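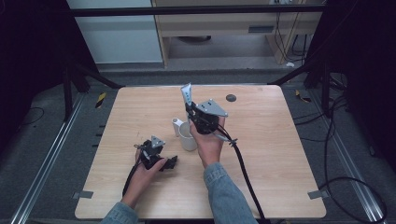 How to sit in on a criminal court hearing (and follow what's going on)

Updated September 2024

I went to my first sentencing hearing because a bloke two streets over had been charged with burgling half of Pirkgate and I wanted to hear it for myself instead of through the neighbourhood Facebook group. I got the time wrong, sat in the wrong courtroom for most of a drink-driving matter and left with no idea what an adjournment was. I've been to plenty since, so let me save you the bother.

Find the matter

You'll need the surname of the accused and the name of the court. Most courts put their daily list online the afternoon before, and there's usually a printed one on the wall near the entrance as well. Look for the surname, the courtroom number and the start time. If the list says "not before 2 pm", take it at its word and have a long lunch.

If you can't find the name, ring the registry. They get this call all day and they're generally lovely about it. They won't give you legal advice, so stick to "which courtroom, what time, is it open to the public?"

Some hearings are closed. Children's matters nearly always are, and a judge can clear the room for certain evidence. There'll be a sign on the door.

Getting in

Allow 30 minutes for security on a busy morning. It's like the airport, only with more people in borrowed suits. Leave the pocket knife at home, and the knitting needles too (I lost a good pair for the day that way). You don't need to dress up, but take your hat and sunnies off before you go through the courtroom door.

Phone off. Properly off! Recording is an offence in most places, and I've seen a fellow marched out for filming the coat of arms.

In the courtroom

Pause at the door and give a small nod towards the bench, then sit at the back. When everyone stands, you stand. If you have to leave partway through, wait for a gap, nod again and slip out.

In a smaller court you might sit through 14 matters before yours comes up, most of them over in a couple of minutes. Bring a notebook. A paperback is risky, as some court officers don't like it.

Words you'll hear

Mention: a short hearing to sort out where things are up to. Not much happens.

Adjourned: put off to another date. Write the date down, as they only say it once and they mumble.

Plea in mitigation: the defence lawyer explaining why the sentence should be lighter. Bring your patience.

Concurrent: sentences served at the same time. So two lots of 3 years, fully concurrent, comes to 3 years in total. This one caused a proper uproar on our Facebook group.

Suspended sentence: a prison term the person doesn't serve inside as long as they stick to the conditions. Not every state has them any more.

Non-parole period: the least time they'll do before they can be considered for release.

Afterwards

Sentencing remarks in the higher courts are often published, though it can take weeks. Mine was heard in December and didn't turn up until well after the holidays. If you're going to post about a case, check whether there's a suppression order first. The registry can tell you. And if you're a witness or think you might be called as one, don't go in to watch until you've spoken to the police or the lawyer who contacted you.

Parking near the Pirkgate court is hopeless, by the way. I get the bus.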